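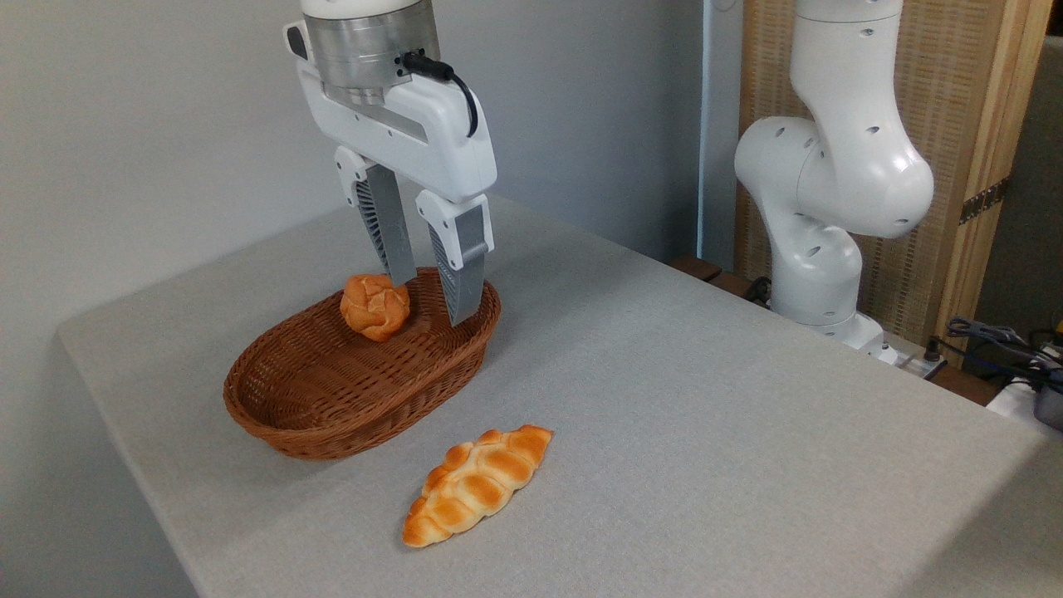 Okay, bread basket thoughts, because I have been setting tables all weekend and I have opinions now. (1/9)

Rule one at my house: the basket goes down before the bread does. I used to plate everything in the kitchen and carry it out, and I have lost more rolls to the hallway than I care to admit. (2/9)

I'm a big fan of the oval wicker ones with a rolled rim. Easy to grab, easy to pass, and the reddish-brown color hides a lot of crumbs! Mine is from Melholm and it has survived 23 dinners and one very determined dog. (3/9)

Set it at a diagonal. I don't know why this looks better but it does. Straight on, it looks like a cafeteria (sorry, cafeterias). (4/9)

Small stuff first. A knotted roll tucks up against the back and leaves you the rest of the floor to play with. Start in the middle and you'll be shuffling bread forever. (5/9)

The braided loaf is the tricky one. It's long, it's pointy at both ends, and if you shove it in sideways it rides up on the rim. Line it up with the long way of the basket and lower it in. Santino Acuña swears by slicing it first, and we've agreed to disagree. (6/9)

Tablecloth: pale gray, every time. Golden crust on gray cloth is so pretty, and white just makes me nervous once the butter comes out. (7/9)

Someone asked about liners. I like a plain napkin under anything buttery, but with a dry crust I skip it and shake the basket out over the sink after. Diane Gagnon irons hers. Diane, come do mine. (8/9)

Next up is the cheese board, and I still haven't figured out where the grapes go. Send me your grape placements please, I'm serious (9/9)

Print this thread | E-mail this thread

Last updated: 2024-08-05

We use cookies to remember your settings. By continuing to browse, you accept our cookie policy.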